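How to Spot-Clean a Painted Wall Without Making It Worse

Most of the advice on cleaning white walls was written by people with glossy walls. If yours is a flat off-white, the magic sponge everyone swears by will take the smudge off and leave you a shiny patch that shows every evening when the lamp goes on. I did this in the hallway at Gritdale and had to repaint 4 feet of it.

What you need

Two soft white cloths, a soft brush, a bowl of lukewarm water, dish soap. I have tried the spray sold at Dikdale for walls. I can't tell it from the soap, except by the receipt.

Step 1. Turn off the overhead light

Stand a lamp to one side and look along the wall. Then move the lamp. A gray streak that moves with it is a shadow, and no amount of scrubbing will help. I'd guess half the "stains" people write to me about are this.

Step 2. Dust first

Brush from the top down, lightly. Wet dust turns into a gray smear, and then you have a real stain to deal with.

Step 3. Look for hairs and specks

Get your face close. A roller sheds, and so does a cheap brush, so some of what looks like dirt may be under the paint. Try a fingernail on it, gently. If it doesn't lift, leave it until you next paint.

A fine dark hair-like mark and a couple of specks on off-white, the sort of thing to check before you reach for the soap:

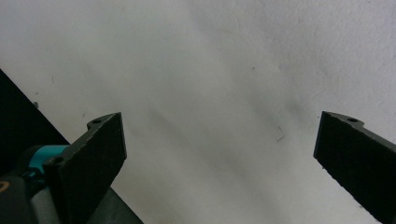 Step 4. Test the soap somewhere dull

Behind a door is good. Put 2 drops of soap in the bowl, wring the cloth nearly dry, and dab. Wait 90 minutes before you judge it, as damp paint always looks darker. Nahuel Villalba tells me ten minutes is plenty. His walls are satin.

Step 5. Dab the mark

Work from the outside in and don't rub. Go over it with the second cloth and plain water. If the mark is still there after two rounds, stop.

Step 6. Touch up, maybe

Old paint from the same can often won't match, whatever the label promises. Feather it out with an almost dry brush and keep the patch small. I'd live with a speck before I'd do this on a wall that faces a window.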